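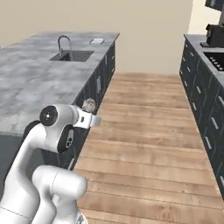 Hi Aslı, I owe you an update on the kitchen support work at Holtari, and there's a fair bit to tell, so get a coffee first. July went mostly into the simulated kitchen, and I'm happy with where it's ended up. We have the island with the sink and the gooseneck faucet on one side, the coffee machine and cooktop on the other, and a clear wood aisle between the two runs of navy cabinets. The white arm works from the near end of the island. Recep Karakaya built the layout after a long afternoon walking through the staff kitchen at Sodmont with the people who clean it, and he listened to them, too (his first version had an aisle so tight that Nokuthula laughed out loud).

So, numbers. We ran 293 practice tasks in simulation this period, nearly all of them wiping counters, moving light items and opening cabinets. Opening cabinets is still the weak spot. The arm likes to come at the slim pulls from a bad angle, and then it either slides off or stalls and waits for help. Pravesh Radebe is reworking the approach path and wants two more weeks on it. I said yes. I know that pushes the Sodmont trial back a bit, but I'd much sooner have that conversation with you now than with the kitchen crew later!

On to the part you asked me about on our last call, the people. We held 4 sessions with the Sodmont team, and 19 staff came to at least one of them. Mandla Mtshali ran the sessions and I mostly sat at the back and took notes. The big worry was hours, as you'd expect. The agreement with the site manager says no one loses shifts during the trial, and Mandla read it out word for word at every session. People wanted to know what happens after the trial as well, and I couldn't give them a full answer. I'd like us to have one before the fall, and I'll need your help with that.

The second worry surprised me. Several of the evening crew said they didn't mind the arm doing counters, but they did mind being turned into the person who stands next to it and clears its errors all night. Fair point – we'd written the job plan exactly that way. Nokuthula Mabaso has redone it so the watching rotates, with a half-hour limit per turn, and whoever is on watch can pause the arm without asking anyone. She has also added paid training time, which wasn't in the original budget. I've moved money over from travel to cover it, so the total stays the same.

Two of the crew, both from evenings, have signed up to try the Rirkero control screen and tell us what's confusing about it. So far the list is long. The pause button is too small, the warning sound is too much like the dishwasher's, and the word "recover" means nothing to anybody. Pravesh has fixed the button and is hunting for a better sound.

Still open on my side: the insurance letter for the site visit, the revised trial dates, and the Gumede parts order, which is waiting on your signature. Could you look at that last one first? I'll send the session notes separately once Mandla has taken the names out.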